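Belby bench log
May 19, 2018

Unit 4, left finger slipping. Carried over from the previous entry, where I put it down to grip pads. It is not the pads. Changed both, same behaviour.

What happens: the fingers close on cloth normally, the log shows them closed, and a few seconds later the left one creeps open without being told to. On a rigid object it holds. On anything soft it lets go, and the recorded width does not move with it. So the log says closed while the cloth is on the floor. That makes every soft-item run from this unit suspect, and I have pulled all 28 from the Asside set until we know more.

Went back to the coat rack task to get it to fail on demand. Dark cloth item, held near the foot of the pole, both hands on the gripper, bag left hanging on the rack. The marker cubes on the fingers stayed on for all of it, so that any creep would show in the tracking even if the encoder missed it.
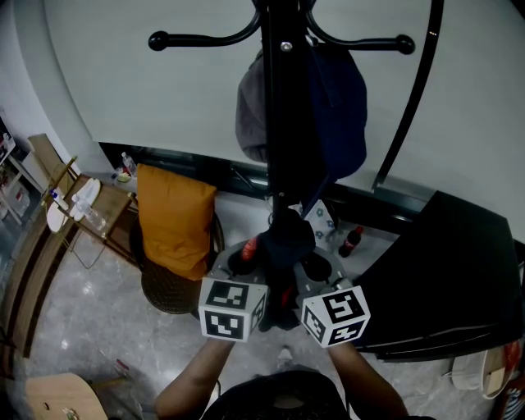 Žukauskas read the draft of this and asked whether the cubes themselves could be the fault, as the extra weight sits on the outside of the finger and the left one was refitted after the last service. Wanted a run with both cubes off before anyone opened the housing.

Fair point. Did it: 13 closes on the same cloth, cubes off, and the finger let go on 4 of them. So the cubes are not needed to produce the fault, though I can't say they don't make it worse.

Opened the housing after that. The grub screw on the left drive collar was loose enough to turn with fingers. The encoder reads the shaft on the motor side of the collar, so the collar can slip and the reading stays put. Cleaned the thread, new screw, threadlock, paint mark across collar and shaft.

Unit is tagged out overnight while the threadlock cures. Not to be used on the Arkell job before it has been rerun on cloth, cubes on and cubes off.

Still to do: check the same screw on the other units. Run 756 has an odd drop in it as well, different unit, look at that first.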